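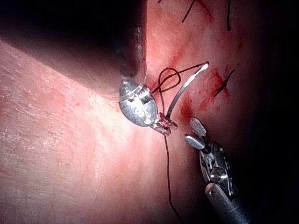

Plinero sells its teaching console on the idea that a machine can pick up suturing by watching someone's hands work through it by remote control. Our skills lab had one on trial from August until this spring, and I was the person who spent the most hours with my thumbs in the grips. I went in doubtful and I'm coming out only a little less so. The sales talk is all about clean, repeatable motion. Stitching is a poor place to look for that. You have a curved needle in one set of jaws, the other grasper standing open near a hanging strand, a loop of black thread lying on the tissue by the wrist joint, and every one of those things has to be dealt with by a person who can't feel any of it.

What you get for the money is two hand grips, a foot pedal, a viewer, and the recording software, called Lavari. The arms are extra. You drive the arms, Lavari saves the motion and the video together, and when you have enough recordings you send them off to be trained on. The basic license covers 50 saved runs. We used those up before anyone on our team was driving well enough to be worth copying, and the next tier is $2639 a year. Budget for it from the start.

The grips are the best part. They're light, the wrist turn is smooth, and the motion scaling can be changed without leaving the task. I had no trouble rolling a needle through its arc after a few evenings. Opening and closing is less good. The spring is stiff at the end of its travel, and small hands get tired. Two of our trainees gave up on long sessions for that reason alone.

There is no force feedback. Plinero says you learn to read tension from the picture, and people who do this for a living do learn that. But I'm supposed to be making examples for a machine, and my examples are full of little pauses where I stop and stare at the thread to work out whether it's tight. Lavari records the pauses too. The trained model we got back paused in all the same places, for no purpose I could find.

Hand-offs are where it really comes apart. Passing the needle from one side to the other takes me three or four tries on a bad day, and I never do it the same way twice. Lavari has a trim tool that is meant to cut out the failed grabs. It leaves a jump in the motion where the cut was, so I quit using it and threw out whole runs — a slow way to build up a collection. Marking the steps (drive, pull, tie, cut) is done by hand on a timeline that won't zoom in far enough.

For comparison, I had a short turn on the Rarkent rig. There you move the arm itself by hand, with the motors slack, and it remembers the path. It's quicker to learn and a good deal cheaper. It's also useless for thread work, as your own arm is in the way of everything you need to see. I would choose it for moving trays.

Support gets a mixed grade. The Sqalli add-on, which lines up the video with the motion data, was out of step on our machine for weeks. The fix came in the end and it has held.

Would I buy it? As a practice station for people, maybe. Our newer staff got steadier on it, and playing back your own runs is a humbling and useful thing. As a way of teaching a robot to sew, I'd wait. The model trained on our recordings could drive a needle through a foam pad placed just so. Turn the pad a little and it went in at a silly angle, then carried on to the knot as if all was well.

Two last points for anyone ordering. The pedal cable is too short for a standing desk, and the viewer cushion needs replacing sooner than the manual says.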